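**Zurnow trial review, minutes**
4 Sep 2021, upstairs room at Brovgate

Present: Embla Solberg (chair), Radu Crăciun, Elsa Skjelbred, Žydrūnas Dzene, and Ottar Ekström taking the notes. Apologies from the Viklund side, who will get a copy.

**1. Last minutes**

Agreed, once Radu's name had been put right in two places (sorry again, Radu).

**2. How the trial has gone**

Embla thanked everyone for coming and especially Elsa, who has kept the log going since May on top of her ordinary work. The purpose of the meeting was to decide whether to keep the Zurnow arm and hand on after the trial period, send it back, or ask Stosto for a longer loan, and she hoped we might get there before lunch, which we very nearly did.

Elsa went through the log. There are 426 attempts written up so far, nearly all of them on electrical fittings: junction boxes, wall sockets, power strips and the like. She feels the hand is at its best with things that have a good round body to them, and she has grown rather fond of how gently it sets them down. Flat, slippery pieces are a different story, and she would like to see softer fingertips before we promise any customer anything in that line. 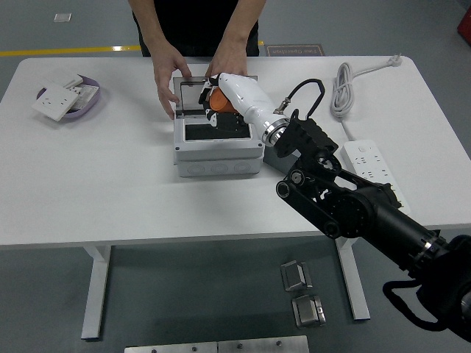 Radu asked how much of the work still wants a second person at the table. Elsa said that lids are the main thing, as a hinged one tends to swing back at the wrong moment, and that whoever is on shift has usually been glad to steady it. Žydrūnas thought a simple clamp would do the job and offered to make one up from what he has in the workshop. This was warmly received.

There was a longish talk about cables, both the ones on the table and the arm's own. Ottar wondered if the cable at the wrist could be led along the arm a little more tidily. Žydrūnas will ask Stosto if they supply a sleeve for it.

**3. Support and price**

Radu has found Stosto's people friendly and quick on the telephone, though the manual could do with another pair of eyes. The service plan on offer covers 14 months and includes one visit. Embla felt one visit was a bit thin and the others agreed. Radu will ask for two at the same price, and be nice about it.

**4. Decision**

Agreed to ask for a further 15 weeks on loan, and to leave the question of buying until the new fingertips have been tried.

**5. Actions**

- Žydrūnas: lid clamp; cable sleeve
- Radu: loan extension and service visits
- Elsa: fingertip samples; carry on with the log
- Ottar: send these minutes to Viklund

Next meeting to be fixed by Embla once Stosto have replied.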